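# Plono prepaid card: five months in

I manage money for my uncle, who gets a disability payment and would, left alone with a normal debit card, own a great many fishing reels. The county program we use lets you choose between two restricted cards. We had Dunora for years. In September we switched to Plono, mostly out of spite.

The idea is the same with both. The payment lands, you divide it into pots (rent, groceries, pharmacy, everything else), and the card only works at stores that match a pot with money in it. Plono calls its pots "lanes." I have tried to say "lanes" to my uncle and he walks out of the room.

**Setup.** The form asked for his address three times and accepted it twice. After that I got a call from Szabolcs Csonka in their enrollment office, who fixed it while I was still explaining the problem. I would like him to run the whole company. The card took 5 days to arrive.

**Everyday use.** Fine at big supermarkets. At the small grocery on our corner it was declined on the first two visits, since somebody had filed the place under "hobby and leisure." They do sell balloons. You can ask for a store to be moved to another lane, and ours was moved, though the confirmation email thanked me for my interest in balloons. I may be reading too much into that.

The pharmacy lane has never failed. If you are choosing a card for someone who takes daily medication, that counts for more than anything else I'm going to say.

**The app.** Balances update quickly. Dunora's used to show you yesterday with great confidence. Plono's text is tiny, though, and the button for freezing the card sits right next to the one for checking the balance. My uncle has frozen himself out of lunch more than once. Unfreezing takes a six-digit code, sent to me, usually while I'm in the shower.

**Fees.** No monthly fee on our plan. Paper statements cost extra and arrive folded so that the total is in the crease. Cash withdrawals are capped, and the cap is set by the program, so don't yell at Plono about that one. I did, and had to be polite the next time I called.

**When it goes down.** It has gone down once on us, for most of an afternoon. The status page said "all lanes open" throughout. The helper in the app, a chat window named Simon, suggested I try another store, then another card, then asked me to rate him. I kept $40 in an envelope for exactly this, a habit from the Dunora days, and I'd tell anyone on either card to do the same.

Score: 3.5 out of 5. It would be a 4 if they moved the freeze button

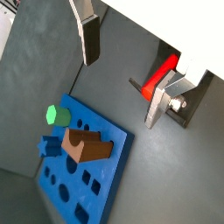

and a little higher if Simon could be talked into connecting me to a person before the third apology. We're staying with it for now – my uncle has finally memorized the PIN, and I'm not putting either of us through that again.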